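How to practise your tennis serve at home

You don't need a court for this, just a bit of garden and a spare half hour. Start with the toss – no racket yet – and do 14 of them, letting each ball drop.

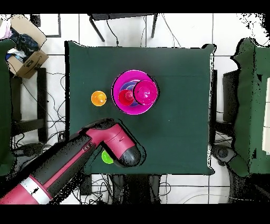 Coloured cups on the green cloth

Now stand sideways, feet comfortably apart, and lift the ball from a straight arm. 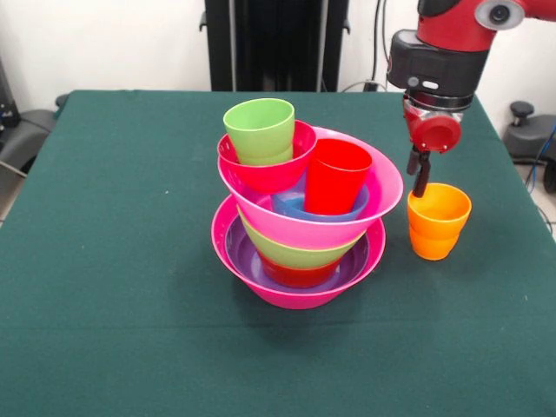 It should land just in front of your leading foot, and if it doesn't, well, have another go!

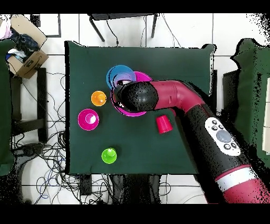

Once that feels easy, add the racket and swing slowly, up and through.

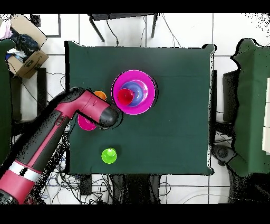 2 min read

Ylva Lunde at Bamby taught me to breathe out as I swing – lovely tip.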